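Sponge cake, pan size and the 2 tablespoon rule

February 9, 2023

I have been working on a plain hot milk sponge since July, and the recipe is now stable enough to write down. Earlier versions on this blog used a round pan. This one is for a 13x9, and the times are different, so please don't mix the two.

Batter, by weight: 4 large eggs, 300 g sugar, 280 g all-purpose flour, 10 g baking powder, 3 g salt, 240 ml whole milk, 115 g butter, 2 teaspoons vanilla.

Heat the milk and butter together until the butter melts. Do not boil. Beat the eggs and sugar on medium-high until the mixture is pale and falls off the beater in a wide ribbon. On my mixer (a Torkeck, the old one with the metal bowl) this takes seven minutes. Sift the dry ingredients over the eggs and fold. Add the hot milk in a thin stream with the mixer on low.

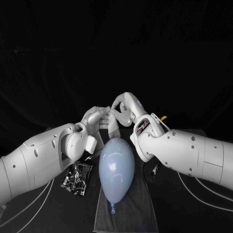
Egg foam is the part of this cake most likely to go wrong. The baking powder helps, but most of the lift comes from air held in the eggs, and that air is held by a thin wall that has to stretch in the oven without tearing. A balloon is a fair comparison: an inflated one, like the one the two white hands have by the neck, keeps its shape only while the skin and the pressure inside are in balance. Overbeaten eggs have a stiff foam that tears early, and the cake sinks in the middle.

The 2 tablespoon rule comes from Si-woo Kwon, who left it in a comment under the round version. Stir 2 tablespoons of batter into the hot milk before the milk goes into the bowl. It brings the two closer in thickness and there is less streaking at the bottom of the pan. I tested it against the old method in matching pans and now do it every time.

Bake at 350 F on the middle rack. Start checking at 28 minutes. The center should spring back and the edges should just be pulling away.

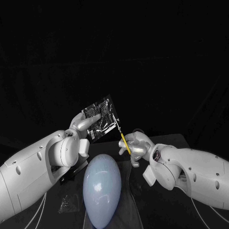

Cool in the pan on a rack for ten minutes, then turn out. If you plan to frost it in the pan, leave it there and wait until the bottom of the pan no longer feels warm. Warm cake under buttercream gives you a greasy layer between the two.

For a glaze, whisk 500 g powdered sugar with 80 ml milk and a pinch of salt. It will look too thick. Add more milk by the teaspoon. 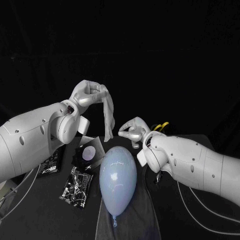 White arms over a dark tabletop, black backdrop behind.

Unfrosted, the cake keeps two days at room temperature, wrapped. It freezes well in squares. I-seul Kwak asked about cake flour: use 300 g and expect a softer crumb that is harder to slice. I have not tried it with oil in place of the butter.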